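When my daughter was three, I was asked at the nursery in Duvville if her mother had forgotten to pack the spare socks. I had packed the bag myself, and the socks were in the side pocket. I did not say this. I only smiled and went home a little angry.

Since then I have thought often about who is expected to remember the small things. In our house we divide them by week, and it works well enough. In October, for one month, I was responsible for every message from the school. There were 13 of them, and nine began with the words "Dear mums".

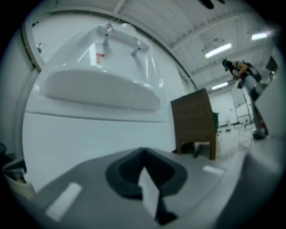
My colleague Thilini Haque thinks I am too sensitive. She says mothers have carried this work for generations and a father can bear a wrong greeting. I agree with the first part. But if the letter is always written to her, then the dentist will call her also, and the swimming teacher, and after some years even the children will ask only her where their shoes are. I do not see how this helps mothers.

I would like the schools to write "Dear parents" – it costs nothing – and to telephone the number which stands first on the form. On our form it is mine.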